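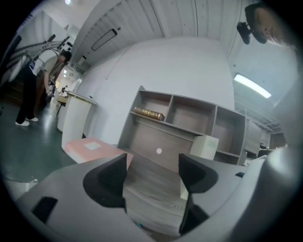
Teaching the arm to put things away

Teun Hermans has been at Bradell long enough to have seen off a voice-picking headset, a conveyor that was sold back to the people who made it, and a tablet app with a cartoon owl. He brings up the owl before I have sat down. I had come to ask about Ondier, the shelving and sorting system that Bradell is building with its supplier, Zitommont, and he wanted me to know where it comes in the order of things.

"Every one of them was going to take the boring bit away," he says. "I've still got the boring bit. I've had it the whole time."

Bradell handles returned goods for shops: gift boxes, books, small household things, whatever comes back. Each item has to be looked at, matched to its label and put in the right place on the right shelf. It is light work and there is a lot of it. Management's word for the Ondier project is "learning by example". In practice, people from the returns team spend part of their shift in a separate room, picking up objects with a hand-held gripper and putting them down again, so that the recordings can be used to train an arm to do the same.

Hermans was one of the first to be asked. He says "asked" and then corrects himself.

"There was a list on the wall with my name on it. I suppose you could call that asking. Nobody was rude. They said it would be a change from the floor, and it is a change from the floor."

What the job is now

The gripper has two fingers and is held out in front of the body. You close it on a box, lift, move, let go. I tried it for a few minutes and made a poor show of it. My own hand would have had the box on the shelf before I had lined up the fingers. Hermans watched this with some enjoyment.

"Everybody grabs," he says. "You want to shove it in and squeeze. It doesn't record well if you do that. You have to come in square, stop, close, then lift. So what I'm teaching the machine is a way of picking up a box that I had to learn first, from a lad at Zitommont who has never worked a returns bench."

I asked whether that bothered him. He thought about it for longer than I expected.

"It makes me wonder what they're copying. They told us they wanted our experience. If you want my experience, watch me when the vans are in. I'll have one thing under my arm, I'm reading the label on another, and I'm pushing a third along with my elbow. None of that goes in. They want one box, one shelf, nice and slow, then put it back and do it again."

The target is 40 good takes in a session, two sessions a day. A take is thrown out if the box slips, if a hand strays in where only the gripper should be, or if the person stops to think. Hermans says the last of these is the one he gets told off for.

"I'll be looking at where the thing ought to go. On the floor that's the job. In there it's dead time."

Bradell's project office puts a good deal of weight on the total. A slide shown to staff in July promised up to 3,000 takes before the first proper trial, and there is a running count on a screen by the door. When I asked the office what a take was worth, in the sense of how many were needed before the arm could shelve an object it had not met, I was told this was "an evolving picture". I asked Zitommont the same thing and was sent a brochure. It had a nice photograph of a warehouse in it, very clean, without a single person or an open carton.

Hermans has his own view of the count. "It's a number that goes up. They like those."

The room and the real thing

My main doubt about the whole exercise is the room. It has low shelving with open compartments and a raised unit on top of a desk, and the things to be moved are mostly tidy: boxes with flat sides, a thick book. The returns floor has tidy boxes too, and it also has bags of tangled cable, split packaging, a lamp with its shade on sideways, and the shoes people send back tied to each other by the laces. I put this to Hermans, expecting him to defend the set-up, and he laughed.

"You start with a box. Fair enough. I'd start a new person with a box. But I'd have the new person on something else by dinner time."

He does give the engineers some credit. They listened when he complained about his wrists, and the sessions got shorter. They moved a shelf when he said no one would ever reach across like that. He got on well with the two who came over from the Cisternas site, who had done the same sort of recording there and warned him to wear soft shoes for the standing.

"They're decent people. They know what the arm can't do, and they'll say so if you're having a brew with them. It's when it goes up on a slide that it gets clever."

I have heard versions of that in every workplace I have visited for this series. The people nearest the machine are the most modest about it. By the time the news reaches the staff meeting, the arm "understands shelves".

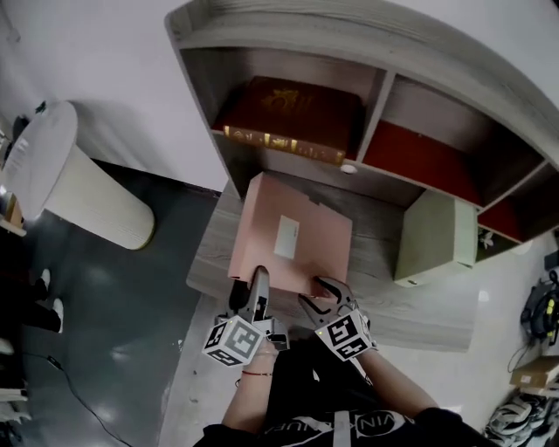 Who gets the time back

Bradell says no jobs will go because of Ondier. It has said so in writing, and I have read the letter. It says there are "no current plans" to reduce the returns team, that some roles "may develop", and that staff will be "part of the journey". It does not say how many people will be on the team when the journey ends, and the person who signed it declined to add a figure when I rang.

Hermans keeps his copy folded in his locker. He has underlined "current".

"I'm not daft. They wouldn't spend this much to have the same number of us stood there watching it. I don't say they're lying. I say they've not decided yet, and they'd like us cheerful while they do."

What has already changed is smaller and easier to see. While two of the team are in the recording room, the others cover the benches. The hourly target for the floor was not lowered to allow for it. When this was raised, the answer was that the sessions were an investment and the floor would feel the benefit later. Meanwhile breaks have been nudged about to suit the recording slots, and Hermans now has his dinner at a quarter past eleven, a time he describes with a word I won't print.

There is also the question of pay. The gripper sessions are paid at the ordinary bench rate. Hermans does not object to the rate as such. He objects to the fact that a bench shift ends with goods put away and a recording shift ends with something Bradell keeps.

"If I shelve a box, it's shelved, that's it, we're square. If they've got me on file shelving a box, they can use that after I've gone. They can use it at Cisternas. They can sell it, for all I know. I asked if there was anything in it for us and the woman looked at me as if I'd asked for a share in the building."

I asked Bradell who owns the recordings. The reply was that they belong to the company, that Zitommont has the use of them under contract, and that the terms are confidential. Staff were given a form to sign before their first session. Hermans signed his. He says he read the first page.

Would he go back to the floor?

He goes back to it every day, he points out, because the sessions only take up part of the shift. Given a free choice he would do one a week and leave the rest to the younger ones, who mind the repetition less or are better at hiding it. He likes the quiet in there. He likes that the stuff isn't heavy. He has become rather good with the gripper, and when he showed me a clean lift and place, in at the front corner and up without a wobble, he did it a second time unasked.

"See, I can do that all day now. What's it for, though? I mean for me. I can't put it on a form. Holding a claw, good at."

And the arm itself? Hermans has watched it run. He says it got a box on to a shelf, slowly, and then tried the next one and set it down half over the edge, where it stayed until somebody walked across and pushed it in. The engineers were pleased with the first and interested in the second. He was asked what he would have done differently.

"I said I'd have looked at it. They wrote that down."

The trial on the returns floor has been put back once already. Bradell would not give me a new date, and said only that the schedule was under review with the supplier. Hermans has been told to expect more sessions in the meantime, with some new objects. He has asked for the lamp.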